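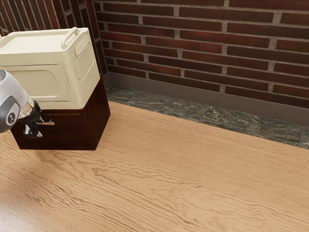
Skokumano Furniture Oil, 800 ml
Made by Minonis
Clear, satin finish, for indoor wood

Skokumano is a wiping oil for cabinets, drawer fronts, shelves, side tables and chairs. It goes on with a cotton cloth, soaks into bare or previously oiled wood and dries to a low satin sheen. It adds no color of its own, but like any oil it will darken the wood a little. Pale woods turn slightly yellow, and dark woods get noticeably deeper. Try it on the back or the underside first and let the test patch dry before you decide.

It does not work over varnish, lacquer or paint. If you are not sure what is on a piece, put a drop of water on it. Water that stays in a bead for several minutes usually means there is a sealed finish, and you will need to sand or strip it before oiling. Old wax has to come off too. Mineral spirits and a rag will handle most of it.

How to use it

Take off the handles and hinges if you can. Sand with the grain, finish with a fine paper and vacuum up the dust. Stir the can – don't shake it – and wipe on a thin coat. Leave it for 12 minutes, then wipe off everything that is still sitting on the surface. Oil left in corners and around drawer edges will stay sticky for days.

Let it dry overnight and put on the second coat the same way. Two coats are enough for most furniture. End grain drinks more and may want a third. The piece can be handled the next day, but keep heavy objects, cups and plants off it for five days.

Kitchens and countertops

Oiled wood stands up well to everyday spills if they are wiped up. It is less happy under anything that gives off heat or steam for long periods. Small appliances with rubber feet can also leave dull marks, more so in the first weeks. Put a mat or a tile underneath, or move them once in a while and wipe the spot.

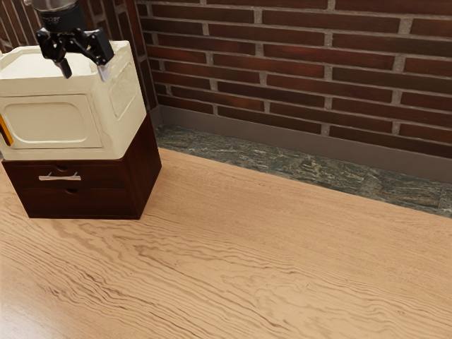
Touran Yazdani wrote to us that the second coat made all the difference on a walnut dresser, which had looked patchy after the first, and that the drawers smelled of oil for longer than expected. We'd suggest leaving drawers open in a room with a window until the smell is gone. The insides don't need oil. Leave them bare, especially if you keep clothes in them.

Care

Dust with a dry cloth. For cleaning, use a damp cloth and a little mild soap, then dry. Skip sprays with silicone in them, as they get in the way of later coats. Dull areas can be touched up with a small amount of oil on a rag without redoing the whole piece.

Safety

Rags soaked with this oil can heat up and catch fire by themselves. Spread them flat outdoors to dry, or put them in a metal container filled with water and close the lid. Do not drop them in the trash in a ball. Keep the can away from children.

Storage and ordering

Close the lid tightly and store above freezing. A skin may form on an opened can; lift it out and strain the rest.

The older Hinik oil was dropped from our list in April. Skokumano can go over it after a light sanding.

Page updated 31 May 2020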